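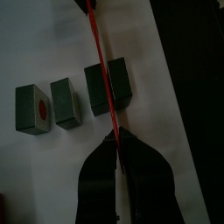 # Canalis: equipment plan and spending for the small parts bench

Imogen Treloar, Venkatesh Raju and Getsemaní Esquivel
Supervisor: Urs Zürcher

## 1. What the project had to do

Canalis is a bench with one small robot arm, a two-finger gripper and a camera at the wrist. The department already owned the arm. We were given £432 to bring the bench up to the point where next year's group can use it for handling small flat and thin parts, and we had nine weeks to choose the equipment, order it and fit it.

This report covers what we bought, what we left out and what we would ask for if there were more money. The control software is in Venkatesh's separate report and is only mentioned where it affected a purchase.

## 2. Starting point

We spent the first part of the project using the bench as it stood and writing down what got in the way. The test parts were small rectangular blocks with green backs and a long, thin red strip. The blocks are easy to grip if they are spaced out. The strip is harder. It has to be held near one end, and when it is held edge-on the camera has very little of it to look at.

The main problems we wrote down were these:

- The black fingers are bulky compared with the strip, and they sit in the lower part of the camera view.
- The light on the bench is dim and uneven. Shadows on the white surface are soft but dark enough to upset the edge finding.
- The dark green blocks lose their edges in poor light, mostly on the end faces.
- There was no spare for anything. One broken cable would have stopped the project.

Getsemaní kept the log of stopped runs. We used it to put the problems in order before looking at any catalogue. Lighting came out first and the fingers second. We had all expected the camera to be first, so this changed the plan quite a lot.

## 3. How we compared options

We asked for quotes from Nedano and Semwal. Nedano sells grippers and cameras and gives a student price if the order comes through the department. Semwal is cheaper on lamps and cables but charges delivery on each order, so it only makes sense to buy from them once.

For each item we wrote down the price with delivery, the delivery time, whether it would fit the existing mounting plate, and whether the next group could replace it without going back to the same firm. That last point was added by Urs Zürcher after our first meeting. It ruled out a finger set we liked, where the pads are glued in and the whole set has to be bought again when they wear.

We did not score the options with points. We tried it once and the result depended too much on the weights, which we had made up.

## 4. What we bought

| Item | Supplier | Cost (£) |
|---|---|---|
| Second camera, fixed, with stand | Nedano | 200 |
| Narrow fingertips with changeable pads | Nedano | 68 |
| Two lamps with diffusers | Semwal | 46 |
| White work mat, matt | Semwal | 24 |
| Spare camera cable | Semwal | 18 |
| Held back | | 76 |
| **Total** | | **432** |

All prices include VAT and our share of delivery.

**Camera.** The largest item by far. The wrist camera moves with the gripper and is close to the work when the fingers close, so it shows the contact well and the rest of the bench badly. A fixed camera to one side gives a second view of the strip when the first one only sees its edge. We considered replacing the wrist camera with a better one. That would have cost more and left us with the same blind spots.

**Fingertips.** The ones already on the arm are sound and stay with the bench. The narrow pair bolts on in the same place. Venkatesh checked the hole spacing on the drawing before we ordered, and it was correct, but the screws supplied were too long and we had to get shorter ones from the workshop.

**Lamps.** These could have been bought much earlier. The order waited for the mat so that we would only pay Semwal's delivery once. In future we would pay it twice and have the light sooner.

**Mat.** The old white surface was usable, but a matt one is easier to light.

## 5. What we left out

A force sensor was on the first list. The cheapest that fitted cost more than our whole budget, so it was dropped straight away. We have left the quote in the project folder.

Nerkitex offered us a soft-grip pad kit on loan. We did not take it because the loan period ended before our testing would have started. Meinrad Oberholzer in the workshop thought pads could be cast there for the price of the rubber, and this is worth following up. He has the mould drawings from an older project.

We also looked at a tray with slots to hold the blocks upright and apart. It would have made the gripping easier, but the point of the bench is to deal with parts that are lying in a slightly crooked row, close together. A tray can be printed in an afternoon if a later group wants one.

## 6. Running costs

The pads are the only part we expect to wear out regularly. One pair should be budgeted for each term until there is a proper record. We cannot give a wear rate from our own work, as the narrow tips came late in the project and have not had enough use.

Cables come next. The wrist cable bends every time the arm turns, and it should be looked at monthly. The spare is in the left-hand drawer with a label on it. Please reorder when it is taken out, and not when the replacement fails as well.

## 7. Request for next year

In order of need:

1. Replacement pads, paid from the money held back.
2. A dark screen or curtain for the window side. Daylight changes through the afternoon and the lamps do not fully cover it.
3. A force sensor, as a separate request to the department, using the quote in the folder.

We would also ask that the order goes in during the first fortnight. Ours was held up in purchasing because the Nedano quote had expired by the time it was signed and had to be issued again. The price did not change, but the camera arrived in April and left us less time for fitting than we had planned.

## 8. Who did what

Imogen handled quotes, orders and the budget sheet. Venkatesh did the fit checks and mounted the fingertips and camera. Getsemaní kept the run log, set up the lamps and wrote sections 2 and 6. Section 5 was written together. The budget sheet and both suppliers' quotes are in the Canalis folder under "purchasing".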